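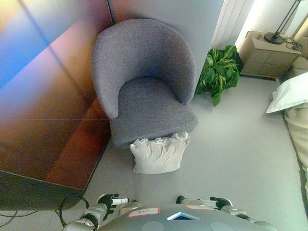
*Fig. 1. Grey tub chair with a cream fringed cushion.*

**Soft Furnishings and Small Seating, handout for session 4: the tub chair and its cushion**

Right, we're on to chairs you'd have trouble sitting up straight in. I've put these notes together from last term's version and scribbled in the bits people asked me about afterwards, so forgive the odd repeat. Bring your tape measure and your sample ring (the one with the woven greys on it, not the velvets!).

## Why start with a tub

I like beginning with a tub chair as the back and the arms are one continuous piece, and that changes nearly every decision you make about covering it. On the chair in Fig. 1 the back wraps round in a tall barrel and comes forward on both sides to make the arms. There's a broad rounded edge along the top. When you're covering something like that you can't get away with flat panels and a bit of wishful tugging, you have to think about where the fabric has to stretch and where it has to be eased in.

The inside back is the awkward part. It's a hollow curve, so fabric wants to bridge across it like a hammock. Most upholsterers will either glue to the foam, use a pull-in seam, or cut the inside back in panels with the seams running top to bottom. We'll try the panel method on the half-size frames, and I'll show you the pull-in on the Pever frame if we've time.

## The cloth

The grey is a heathered weave, meaning darker and lighter tones are mixed together so the colour looks a little speckled close up. I'm very fond of these for family rooms. They hide lint, they're kind to slightly wobbly seams, and they go with almost anything you care to put next to them.

Things to write in the margin of your sample sheet:

- Check whether the weave has a right way up. Plenty of plain-looking ones do, and you'll only notice once two panels are side by side.
- Cut the seat cushion cover and the inside back from the same stretch of the roll if you can.
- Heathered doesn't mean hard-wearing. Ask for the rub count every time.
- Loose weaves fray while you're looking at them. Zigzag or overlock as soon as they're cut.

Our practice cloth this term is the Telta mid grey. It's a bit springy and it creeps under the foot, so pin more than you think you need to.

## The seat

Look at how the seat gets wider towards the front. That's pretty common with tubs, and it's why a square seat pad from a shop never sits properly in one. You need a paper pattern. Lay newspaper in, push it hard into the curve at the back with the side of your hand, crease it, lift it out, then cut a touch outside the crease. Put it back in and do it again. I do mine at least twice and I've been at this for 16 years.

Measure the depth in the middle and again at each side, and write down all three. For the half-size frames I've already done this for you, it's on the card stapled to the underside.

## The cushion

Now the fun bit! The cream cushion is more or less a rectangle, with a ruffled, frayed sort of fringe along its top edge and little tufts at the corners. Cream against mid grey is an easy pairing and the scruffy edge stops the whole thing looking like a dentist's waiting room.

You'll see soft creases running down across the cover. People worry about those, and for a relaxed cushion like this I'd leave them well alone. If you want yours smoother, go up a size with the inner pad. For a 500 mm square cover I'd use a pad nearer 550 normally, but our supplier (Rornudov) jumps straight from 500 to 600, so you've a choice of slightly saggy or very stuffed. I go saggy.

To make a frayed fringe:

1. Cut a strip on the straight grain, twice as long as the edge it's going on.
2. Run a line of small stitches along the length, where you want the fraying to stop.
3. Pull the threads away up to that line with a pin. Put the radio on, it takes a while.
4. Gather the strip, pin it to the right side of the front panel with the frayed edge facing inwards, and tack.
5. Put the back panel on top, sew round, leave a gap, turn it out and give the fringe a good ruffle.

At the corners, let the gathers bunch up a bit more than you would along the straight. You want enough there to make a tuft. Skimp, and the corner pokes through bald.

## Colour round about

A word on what goes near a plain grey chair. Blue-grey paint sits very quietly behind it, and you could stop there and have a restful corner. Or you can put a big run of colour beside it, oranges and blues and pinks and a deep red, and the chair doesn't argue at all. Have a play with this on your mood boards. One page quiet, one page loud, same grey swatch on both.

## For next time

- Paper pattern of any curved seat you've got at home (a bucket chair will do, so will a car seat at a pinch).
- One fringe sample, 27 cm long, gathered and tacked but not sewn.
- Read the Mekonnen leaflet on foam grades. Skip the back page, the prices are from February and they've all gone up.

Spare cream cotton is in the bottom drawer under the cutting table. Please put the good shears back in their sleeve when you've finished with them.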